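Gistonport Rovers are a football club from the harbour town of Gistonport, known fondly to one and all as the Herrings. They play at Setent Lane, a homely old ground that holds 1453 people — most of them standing — and their great rivals are Drostusen Town, just along the coast. Their longest-serving captain, Celina Domański, played over 200 matches for the club before handing the armband to Morenike Wike one August. 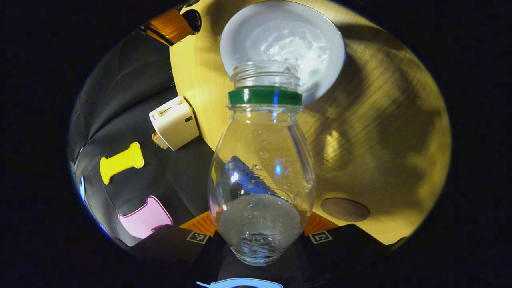
Wike scored 9 goals in her first season as captain.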